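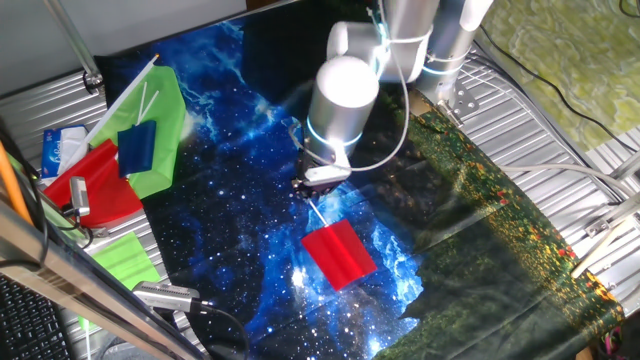

Getting a new audiobook app running is the part of the hobby I used to put off, so I wrote this section of the guide for anyone who just wants to press play and get on with the dishes. It covers setting up Plandow on your phone, moving your listening position between devices, and downloading books for trips. I'll be talking a lot about bookmarks, and Plandow marks each one with a tiny flag on the timeline, bright red like the one on the thin white stick up top, so you can spot your place fast when you're scrolling through a long book. Keep that in mind when you get to step 9.

Section 4: Your first book, start to finish

Before you begin

You need a Plandow account, a phone or tablet with some free space, and a Wi-Fi connection for the first download. After that you can be on a mountain for all I care, the book will still play. If you bought titles through Voltero before switching over, have that login handy too (I always end up digging for mine in an old email).

Note: One account can be signed in on 2 devices at the same time. If you add another, Plandow asks which one to sign out. It doesn't delete anything from your account, so don't panic like I did.

Signing in

1. Open the app and tap Get Started.

2. Type in the email address you used when you signed up. Capital letters don't matter in the email, but they do in the password.

3. Check your inbox for the confirmation code and enter it on the next screen. Mine landed in the junk folder, so look there before asking for a new one. Each new code cancels the one before it, and if you keep tapping Resend you'll be typing in dead codes all evening.

4. Tap Allow or Not Now when the app asks about notifications. I said Not Now and turned on only the new-release alerts later, under Settings, then Alerts.

Bringing over your old library

5. Go to Library, tap the three little lines in the corner, and choose Link Another Store. Pick Voltero from the list and sign in there.

6. Wait for the list to fill in. A small library shows up while you watch. A big one can take a good while, and you can leave the app during this step without losing anything.

Caution: Don't cancel your Voltero account until every title shows a check mark in your Plandow library. Titles still showing a clock haven't been copied, only listed. I missed that the first time and had to write to support to get a long fantasy series back. They were very nice about it!

Note: Your old listening positions don't come along. Write down the chapter for whatever you're in the middle of, or you'll be doing what I did with a twenty-hour mystery and hearing the same dinner party again and again while you hunt for your spot.

Downloading

7. Tap the cover of the book you want, then tap the arrow under it. You can pick Standard or High. I use Standard for anything with one narrator and High for full-cast productions, where there's music and people whispering in corners.

8. Leave the app open until the first chapter finishes. The rest will download in the background.

Caution: Downloading over cellular data is switched on by default. Turn it off under Settings, then Downloads, before you start a long title. I found out on a Friday, from a text from my phone company.

Library loans work the same way, except they have an end date. Loans that come through Sivakumar, the lending service my own library uses, give you a warning 72 hours before the book goes back. Once it's returned, the file stops playing but your bookmarks stay put, and if you borrow it again they're all right where you left them. I love this feature more than I can explain. I've been borrowing the same giant family saga on and off since May. 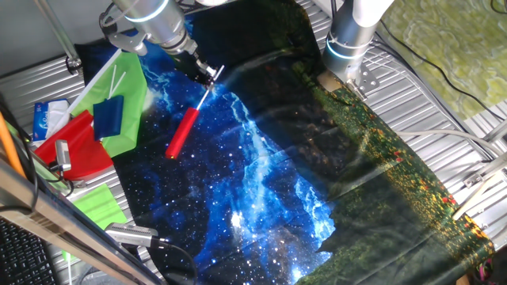 Starry sky on one side, green meadow with little flowers on the other.

Playing and marking your place

9. Press Play. To drop a bookmark, press and hold anywhere on the timeline until the flag shows up. Let go too soon and the app jumps to that point in the book instead, and now you know who the killer is. If that happens, tap the curved arrow at the bottom left right away and it takes you back.

10. Add a note to the bookmark if you want one. Tap the flag, type, tap Save. Mine are mostly things like "who is this cousin" and "great line, tell book club."

11. Set your speed by tapping the number next to the Play button. Start at normal speed for the first chapter of any new narrator, even if you're a fast listener. Some of them take their time and some of them gallop, and it helps to hear which kind you've got. The app remembers the speed for each book separately.

12. Set the skip buttons under Settings, then Playback. They come set at 20 seconds, which suits me for going back when a truck drives by. You can make the back button and the forward button different lengths if you like.

Sleep timer

13. Tap the moon at the top of the player and pick a length of time, or pick End of Chapter. End of Chapter is lovely with short chapters. With long ones you may wake up in the middle of the night to a sword fight.

14. Turn on Soft Stop if sudden silence wakes you up. It lowers the volume little by little over the last minute.

Note: The timer resets when you pause the book yourself. If you get up for a glass of water and pause, you'll have to set it again when you're back in bed.

Switching devices

15. Pause the book on the first device and keep the app open until the cloud next to the title turns solid. A hollow cloud means your place hasn't been saved online yet.

16. Open the same book on the other device. If it asks whether to jump to the furthest point, say Yes, unless you share the account with somebody who reads ahead of you. In that case say No and use your own bookmark.

Using a speaker

Plandow plays through any Bluetooth speaker your phone can connect to. Connect the speaker in your phone's own settings first, then open the app. Doing it the other way around sometimes leaves the sound coming out of the phone, and closing and opening the app fixes it.

If you have the Plendovell bedside speaker, the front button plays and pauses, and a double press drops a bookmark. The sleep timer has to be set on the phone, though. I keep hoping they'll add it to the speaker.

If something goes wrong

The book won't open: check that the download finished. A half-filled circle on the cover means it's still going or it got stuck. Tap the circle to start it up again.

Chapters are in a strange order: this happens with some titles copied over from another store. Tap the book, then Details, then Rebuild Chapters. Your bookmarks will be safe.

The sound is muffled: see if Voice Boost is on. It helps in the car and makes everything sound like a phone call in a quiet room.

A title has disappeared: look under Archived before you do anything else. Swiping left on a cover archives it, and I have done this by accident with my thumb more times than I'd like to say. Swipe the other way to bring it back.

Collections and shared shelves are in Section 5.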